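By Saturday lunchtime my first post on Twal had 457 likes, and I'd only joined to look at pictures of Grondero harbour! I ran up and down the stairs twice. Then I read every comment, all 40 of them, out loud to the kettle.

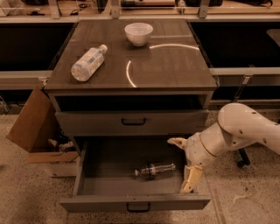
The water bottle on its side, and the little white bowl.

One stranger wrote that she lived in Clivetti too, just past the baker's, and did I fancy starting a group for our street? Did I! We had 30 members by teatime, and somebody was already offering plums.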